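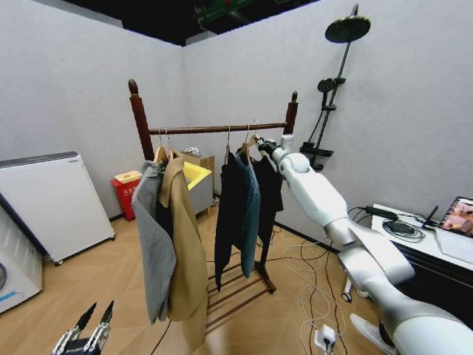 Reporting an Appeal: How Two Local Papers Covered the Humance Case
Student project report, Introduction to Law and Media
22/04/2019

Our group studied how newspapers write about a conviction and later about the appeal. We chose the case of Humance, a delivery company in Brestetti. The lower court found the company guilty of breaking safety rules at its depot and ordered it to pay a fine. In September the appeal court canceled the decision, as the main witness statement was taken without the correct procedure.

We collected all articles about the case from the Brestetti Gazette and the Brakuveck Courier. In total we found 51 articles. For each one we wrote down the date, the page, the length and the words used for the company. Articles under 500 words were marked as short.

The first result is simple. Most of the articles were published around the conviction. The appeal decision received only 14 articles, and none of them was on the front page. Several headlines after the appeal said that the company "walks free," although a company cannot go to prison. We think this expression gives a wrong picture of what the court decided.

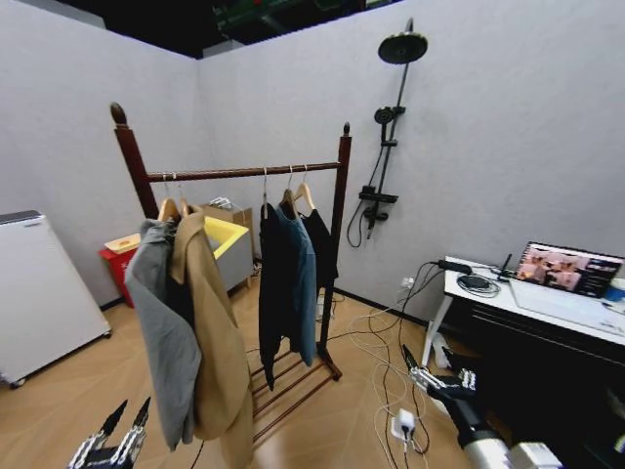

One classmate who read our draft disagreed with us on this point. In her opinion the headline is only a common phrase, and readers understand it well enough. We discussed it and kept our view, but we changed the word "false" to "misleading" in our table.

The second result concerns the reasons of the court. An appeal court can cancel a conviction without saying that the facts were untrue — it can find that the evidence was not collected in the proper way. Only the Courier explained this difference, in a long article on the Amegashie rule, the local rule for witness statements.

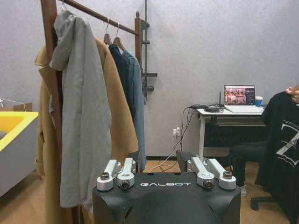
The Gazette wrote only that the evidence was "weak," and this word does not appear in the judgment. We read the full judgment twice to be sure.

Our study has limits. We did not look at radio or at social media, and the online archive of the Gazette has no articles from before 2000. We also had some difficulty to decide if an opinion column should be counted. In the end we counted it when the case was its main subject.

For the next stage we would like to compare the letters to the editor in both papers.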